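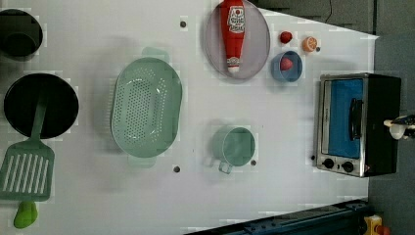 hslaoui

Harkus recorder: overhead stream slips behind joint log during long sessions

Status: Open, workaround in place
Opened: April 23, 2021
Project: Cluluso toy kitchen set
Component: Harkus recorder, overhead camera input

Summary

The overhead video falls behind the joint log when a recording session runs long. The first demonstrations of a session line up fine. Later ones don't, and the gap gets bigger until the recorder is restarted. The checker on the training side then throws out the late episodes with "stream offset above limit". Episode 2533 was the first one rejected, and that is the one I used for most of the checks below.

Setup

One arm, driven by hand from the leader station. One overhead camera, one camera off to the side, one on the wrist. All three go into the same Pliltach capture box, and the box hands the frames to Harkus. Joint positions and gripper state come in over a separate line and get their own clock. Recording is at 10 frames per second.

The task is pick and place on the toy kitchen table. The operator picks up one item and moves it to a named spot, then the arm goes back to its rest position and the operator marks the end of the episode. Items get moved between episodes so the model doesn't just learn positions. The ketchup bottle on its plate and the orange slice are usually left alone as fixed clutter. The pan, the spatula and the green measuring cup go on and off the table depending on the task list.

Steps to reproduce

Start Harkus with all three cameras on. Record normally. Don't restart between episodes. Compare the gripper signal to the overhead video for each episode, using the moment the fingers close as the marker. In the first few episodes the two match to the frame. By the end of a long session the overhead video shows the fingers closing 6 frames after the log says they did.

I looked at the side view from the same session too. With the gripper out over the black tray and the pale yellow piece at its tip, you get a clear view of the fingers from there, so it's the easiest stream to line up by eye. The side view stayed in step the whole time. I went through it twice to be sure.
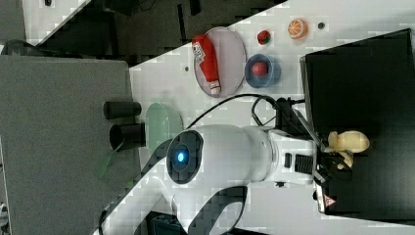
What we tried

Entry 1. Swapped the overhead camera cable for a known good one. Same result.

Entry 2. Moved the overhead camera to a different port on the Pliltach box. Same result. Put it back.

Entry 3. Turned the wrist camera off and ran a full session. The overhead stream stayed in step from start to finish. Turned the wrist camera on again and the slip came back.

Entry 4. Turned the side camera off and left the wrist camera on. The slip was still there, at the same size as with all three. So the total load on the box doesn't look like the cause. It takes the wrist and overhead cameras together.

Entry 5. Checked the recorder settings. Overhead and wrist were both set to "share buffer", the side camera was not. I don't know who set that or when. The setup notes don't mention it.

Entry 6. Turned off "share buffer" on both and restarted. The recorder would not start with the wrist camera on, error was "no free buffer". Reduced the wrist picture size one step and it started. Ran a short session and the streams matched, but a short session doesn't prove much, the old settings would have passed that too.

Entry 7. Ran a long session with the new settings. Overhead was one frame late at the end. That is within the checker's limit and every episode passed. It should still be zero.

A note on checking the overhead stream by eye, for whoever picks this up. When the arm comes up from the bottom of the picture and the wrist camera sits just below the blue bowl, the wrist housing hides part of what is in the bowl. Don't use the bowl contents as a marker for alignment. I lost a good part of a morning doing that. The blue light on the wrist camera housing is easy to follow from above, so I compare its position to the joint log and go from there.

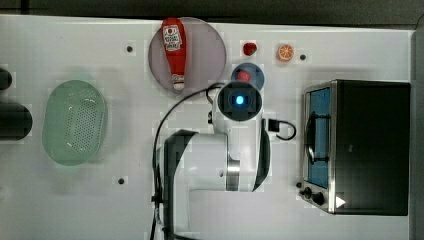

Effect on the data

Episodes recorded early in each session are good and can stay in the training set. Late ones should be held out until they are realigned. Please don't delete them. The raw joint log is fine, the side video is fine, and the wrist video looks fine in the ones I checked. Only the overhead video is off, and the slip grows at a steady rate within a session, so it can be corrected with a simple script. I have a draft of the script and will attach it when it has been run on more than one session.

The training side asked if they could just leave the late episodes in. I would rather they didn't. With the overhead view late, the model sees an open gripper next to an item while the action says the gripper is already closed. The earlier bin task had a similar fault in November and the policy trained on it kept closing short of the object. That one was fixed by throwing out data and recording again, and I'd like to avoid a repeat.

Workaround until fixed

Keep "share buffer" off for all cameras.
Use the smaller wrist picture size.
Restart Harkus at every item change – not only when the checker complains.
After a restart, record one throwaway episode with the gripper opening and closing in view of all three cameras, and tag it "sync" so it stays out of training.
Write the restart in the session sheet. The realignment script needs to know where each session starts.

Still open

Where the last frame of lag comes from with buffers separated. My guess is the Pliltach box, but I haven't tested it with another recorder.

Whether the smaller wrist picture matters for training. Older episodes have the full size, so the set is now mixed. The loader resizes everything anyway, but the training side should confirm.

The checker only reports the first bad stream and then stops. It should report all of them. Filed as a separate request under Cluluso tools.

Leaving this open until the script has been run and the held episodes are back in.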